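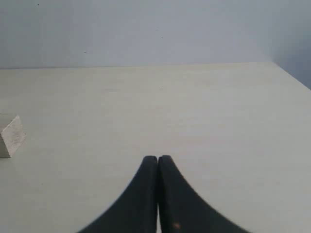
Wrist view, fingers nearly shut, one block off to the left.

Last updated: April, 16:40

Equipment wish list, second go. Rezaul wants the spending sorted before Piyumi goes on leave, so I've been stacking blocks with one eye and reading quotes with the other.

Fingers first. Fendley want 90 a pair for replacements and Conen want 100, delivery extra. I'd order 2 pairs from Fendley and stop arguing. Tanvir thinks he can mould his own. Tanvir also thought he could mend the kettle.

Search the notebook Go

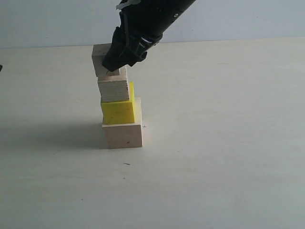
Four-block stack, gripper on the top one. Note the lean.

Blocks are the cheap part and the part we keep forgetting to budget for. We've got plain wood, ply and the yellow stuff, all slightly different widths, and no tower comes out square. Malathi would like a matched set. I'd keep the odd ones as well – a matched set will flatter us.

Cabling: put a line in for proper clips and sleeving. The present arrangement is tape and optimism, and tape isn't on the budget either.
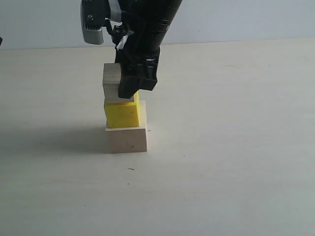 Still to settle

- Second wrist camera: Esum or Kodikara. Fathima is chasing both, Esum haven't replied.
- Spare servo, 2 if Rezaul is in a good mood.
- New tabletop: no. Rub the pencil marks out.
- Ask Piyumi which code the tape goes under.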